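Presseinformation

Buchstaben legen mit dem Greifarm: Projektkurs Robotik der Durka-Gesamtschule geht in die zweite Runde

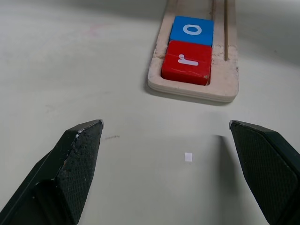

Die Durka-Gesamtschule setzt ihren Projektkurs Robotik im neuen Schuljahr fort. Ab September arbeiten Schülerinnen und Schüler der Oberstufe wieder an zwei Nachmittagen in der Woche mit Greifarmen, die das Ingenieurbüro Tokarz der Schule als Dauerleihgabe überlassen hat. Die Finanzierung des Kurses ist durch eine Förderung der Millosel-Stiftung gesichert, die der Schule hierfür 2.000 Euro zur Verfügung stellt.

Im Mittelpunkt steht auch in diesem Jahr die sogenannte Wortaufgabe. Ein Roboterarm soll Buchstabenklötze von der Tischfläche aufnehmen und in die Vertiefung einer hölzernen Leiste einsetzen, bis ein vorgegebenes Wort entsteht. Die Klötze müssen in der richtigen Reihenfolge und in gleicher Ausrichtung dicht aneinander liegen. Was für eine menschliche Hand eine Angelegenheit weniger Sekunden ist, verlangt von den Kursgruppen eine sorgfältige Planung: Der Greifer muss weit genug öffnen, den Klotz an den richtigen Seiten fassen und ihn so absetzen, dass bereits liegende Buchstaben nicht verschoben werden.

Der Kurs richtet sich an Jugendliche mit und ohne Vorkenntnisse im Programmieren. Im ersten Halbjahr führen die Teilnehmenden den Arm von Hand und zeichnen die Bewegungen auf. Für jedes Wort sind 30 Durchgänge vorgesehen. Die Aufzeichnungen werden anschließend gesichtet, beschriftet und in der Gruppe besprochen. Unbrauchbare Durchgänge werden aussortiert, die Gründe dafür im Kursprotokoll festgehalten. Im zweiten Halbjahr dienen die Daten als Grundlage für eine Steuerung, mit der der Arm die Aufgabe selbstständig ausführen soll.

Ausgewertet werden die Aufnahmen mit der Software Zisutex, die im vergangenen Schuljahr aus einer Facharbeit im Fach Informatik hervorgegangen ist und seither von den nachfolgenden Gruppen weiterentwickelt wird. Sie stellt die Bilder der am Arm befestigten Kamera und die Stellung des Greifers auf einer gemeinsamen Zeitachse dar. Geplant sind eine Suchfunktion sowie eine verbesserte Anzeige für den Unterricht am Beamer.

Nach Auffassung der Schulleitung hat sich die Verbindung von Technik und praktischer Arbeit bereits im ersten Durchlauf bewährt. „Die Schülerinnen und Schüler erfahren, wie viel Genauigkeit in einer scheinbar einfachen Bewegung steckt“, heißt es aus der Schulleitung. „Sie lernen zudem, die Qualität ihrer eigenen Daten kritisch zu beurteilen. Diese Fähigkeit wird ihnen in Studium und Ausbildung von Nutzen sein.“

Das Ingenieurbüro Tokarz begleitet den Kurs fachlich und übernimmt die Wartung der Geräte. Einmal im Halbjahr besucht die Gruppe den Betrieb und stellt dort ihren Arbeitsstand vor. Darüber hinaus bietet das Unternehmen Praktikumsplätze an, auf die sich die Teilnehmenden bewerben können.

Ihren Abschluss findet die Projektarbeit in einem schulinternen Wettbewerb in der Aula. Jede Gruppe lässt ihren Arm ein Wort legen, das erst unmittelbar vor dem Start bekannt gegeben wird. Bewertet werden die richtige Reihenfolge, der Sitz der Klötze in der Leiste und die schriftliche Dokumentation. Erwartet werden rund 100 Gäste, darunter Eltern sowie Klassen der umliegenden Grundschulen. Diese können im Anschluss unter Anleitung selbst einen Greifarm führen.

Anmeldungen zum Projektkurs nimmt das Sekretariat der Durka-Gesamtschule entgegen. Die Teilnahme ist kostenfrei und wird auf dem Zeugnis vermerkt. Lehrkräfte anderer Schulen, die sich für das Kurskonzept interessieren, können nach vorheriger Absprache hospitieren. Die Unterrichtsmaterialien einschließlich der Vorlagen für das Kursprotokoll werden auf Anfrage zugesandt.

Pressekontakt
Durka-Gesamtschule
Sekretariat, Stichwort „Projektkurs Robotik“

Abdruck honorarfrei, Belegexemplar erbeten.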